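# Six months with the Suvberg two-arm bench kit

*May 11, 2021*

I put off writing this review because I wanted to have taken the thing apart at least twice first. Well, I've now had the left arm down to its bare shoulder on two evenings and the right one once, so I think I've earned an opinion (and a few scraped knuckles).

The Suvberg is a pair of small arms with 3D-printed parts that bolt to one long aluminum rail. Mine came from Stamunora in October, in two boxes, with the motors already numbered, which I was very grateful for. You supply the table, the walls if you want walls, and the patience. The printed manual is 16 pages long and spends four of them on the power supply, so do yourself a favor and download the longer one from the Swai forum, where Josefien Van Beek has rewritten the whole assembly section with the steps in an order a person can follow. I wish I'd found it before I started and not on the second evening!

Let me start with the rail, because everything else hangs off it. It's a good, stiff piece of extrusion, and the grooves mean you can slide each mounting plate to wherever suits your reach. That freedom is lovely and it's also where I lost the most time. I set the plates by eye, tightened everything, ran the arms, and found the grippers meeting well off to one side. Moving a plate means loosening four bolts, nudging, tightening, and checking again, and the bolts under the shoulder housing are a real nuisance to get at with a normal hex key. Buy a ball-end one. I also drew a pencil line on the rail at each plate, so that when I pull an arm off for cleaning I can put it back where it was.

My check for whether the two arms agree with each other is very low-tech. I bring both grippers in to the middle and have them meet on something small and bright, over the marble-patterned panel, and I look at whether the tips come together square or whether one is sitting high. If one's high, it's nearly always the shoulder, and the fix is to park the arm, power down, reseat the joint and run the zeroing routine again.
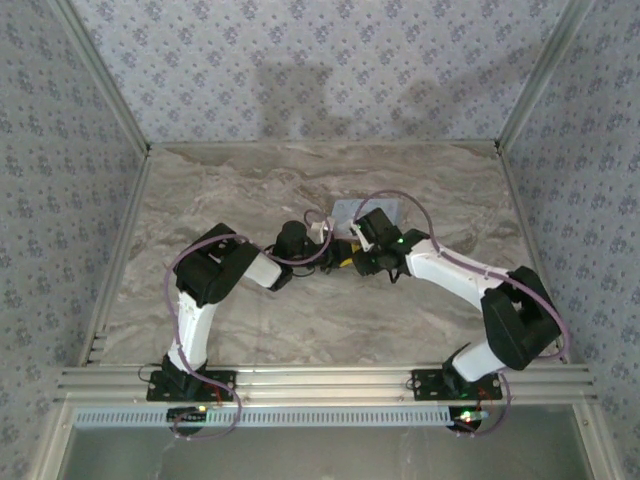

Cables are my biggest complaint, and also the thing I've become fondest of fussing over. The kit gives you no clips to speak of. If you pull the run tight along the arm it looks wonderfully neat for a day, and then the elbow folds and tugs on the wrist connector, and the gripper drops out in the middle of a move. Mine did this for the better part of a week before I understood what I was seeing. Leave a generous loop outside each elbow and another slack curve at the wrist. It looks untidy and I've made my peace with that. I chose purple cable for both arms, purely because I had a reel of it, and it's turned out to be a nice easy color to follow with your eye when you're hunting for a pinch.

The control boards sit under the rail at the base of each arm. I like them there, out of the way of anything that might get dropped, and the little lights are handy from a chair. What I don't like is that you have to crouch to reach the plugs. I've taken to labeling both ends of everything with masking tape, and I would do that on the first day if I had it to do over.

Now, wear. I keep a running tally in a notebook (my father kept one for his tractor, so I come by it naturally), and the log stood at 2177 cycles last night. The first screws I found loose were in the left wrist, at 600. After that I began going over every screw on both arms at each 1000, with a dab of the mild threadlocker on the ones that go into metal and none at all on the ones that go into plastic. The printed parts have held up better than I feared. I did crack one forearm by overtightening it, which was entirely my own doing, and Stamunora sent a replacement without any argument.

I had a Mokberg single arm before this, and people on the forum keep asking which to get. The Mokberg was quieter and much quicker to set up, and if one arm will do your job I'd still point you to it. For anything where one hand has to hold while the other works, I'm much happier with the Suvberg, loose screws and all.

Four stars from me. I'd give the fifth for a bag of cable clips and a longer hex key in the box. I've written to Stamunora to ask about both, and I'll add a note underneath if they answer.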